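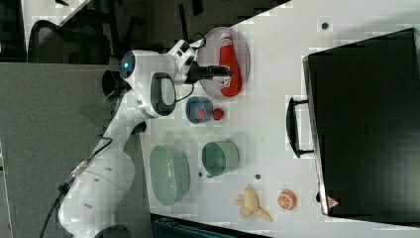 Asamoah to replace sauce sachets with table bottles at Dendthorpe and Ovbridge canteens

For immediate release — January

Asamoah, the contract caterer, will withdraw single-serve sauce sachets from the 12 staff canteens it runs in Dendthorpe and Ovbridge. Ketchup, brown sauce, mustard and mayonnaise will be supplied in squeeze bottles, with one set of bottles shared between neighbouring tables. Salt, pepper and sugar are not affected and will stay in their present form.

The change follows a trial at the Jerkow site in Ovbridge, where the canteen serves 900 covers a week. Staff weighed sauce bought in, sauce left in opened containers and packaging thrown away. The trial covered hot breakfast and lunch service only. Evening service at Jerkow uses a separate counter and was left out.

"Sachets are hard to manage as waste," said Kekeli Addo, operations manager at Asamoah. "They are small, they carry food residue and they end up on plates, where they go into the food bin with the scraps. A bottle stays on the table until it is empty, and then it can be rinsed and sorted."
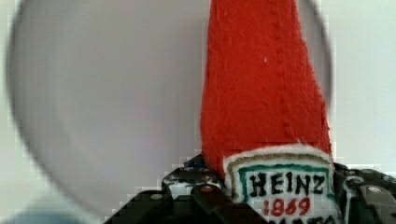 Page last changed: January, 11:20

Handling and storage

Unopened bottles will be kept in dry stores. Once opened, each bottle will be marked with the day of opening and used within the period given by its maker. Bottles will be put out before service and collected when service ends, then wiped, closed and moved to the chiller. Mayonnaise will be held in the chiller between services at all sites and will not be left on tables after the counter has closed.

Caps will be checked at collection. Any bottle with a split cap, a blocked nozzle or a missing label will be taken out of use. Bottles will not be topped up from larger containers, as this mixes batches and makes the opening mark unreliable.

Squeeze bottles were chosen over pump dispensers after both were tested at Jerkow. The pumps gave a more even portion but had to be taken apart for cleaning, and this added 20 minutes to the closing routine. They also needed a fixed station, which caused queues next to the cutlery. 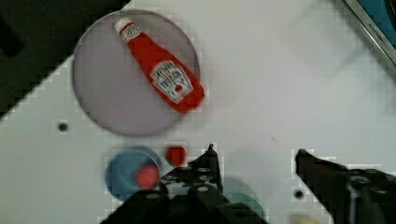

Ketchup bottle on a round plate, white tabletop.

Allergen information

Mustard bottles will be kept in a separate rack during storage and collection. Allergen sheets for all four sauces will be held at the serving counter and replaced whenever a product changes. Diners who need a sauce from an unopened container can ask at the counter — a small stock of sachets will be kept at each site for this purpose.

Kwadwo Nartey, who led the trial at Jerkow, said the main work had been in the closing routine. "The first collection sheet was too long and people filled it in afterwards from memory. We cut it to one line per bottle. It now travels with the rack." 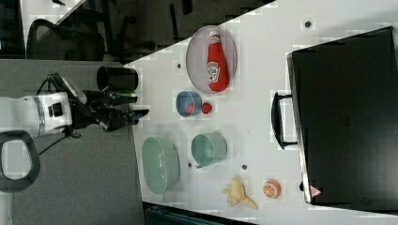 Timetable

Work will start at the Dendthorpe canteens, with Ovbridge to follow once existing sachet stock has been used. Each site will receive racks, labels and a short briefing for kitchen staff before its first service under the new arrangement. Menu prices will not change.

Asamoah will weigh sauce and packaging waste at every site for the first 11 weeks and compare the results with purchase records. A written summary will be sent to client sites and will be available on request.

Notes to editors

Asamoah provides breakfast, lunch and evening catering under contract to workplaces in Dendthorpe and Ovbridge.

"Covers" means main meals served. Drinks and snacks sold alone are not included.

Requests for interviews with Kekeli Addo or Kwadwo Nartey should be made through the Asamoah press desk in Dendthorpe.

Ends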